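Everyone at Sketdale wants to talk about the big failure, the one where the humanoid dropped a full file box and then stood there as if nothing had happened. I've been its minder since March, and I'm more bothered by the small one.
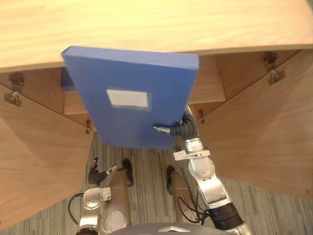 Small faults get shrugged off because they don't make a noise. Ours was a grip reading that came in late, so the hand thought it had hold of something before it did. Mutua Ndung'u found it in the logs: 36 late readings in one afternoon. When you've got a blue file box tipped up over two open cupboard doors, with only the right hand on it, late is not a detail!

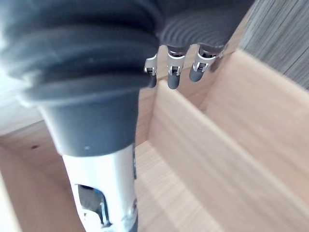

Domenica Aebischer reckons I'm fussing. Her view is that an empty box on carpet hurts no one, and fair enough, it doesn't. But we plan to put this thing in an office, with people's feet in it. 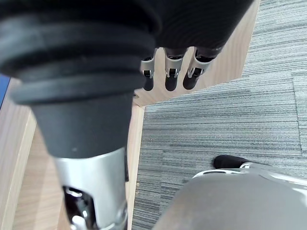

What I'd like is dull. If the reading is late, stop. Don't guess, don't finish the move, just hold still and wait for a person – even if that means 20 stops a day and me getting up from my tea every time. 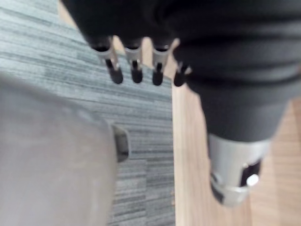 The argument against is always speed, and I do understand it (I've sat through the Sunday demos too). We lost 15 minutes to stops last week and you'd think the roof had come in. I'd still take it. Mutua has the change written, and it's waiting for a yes.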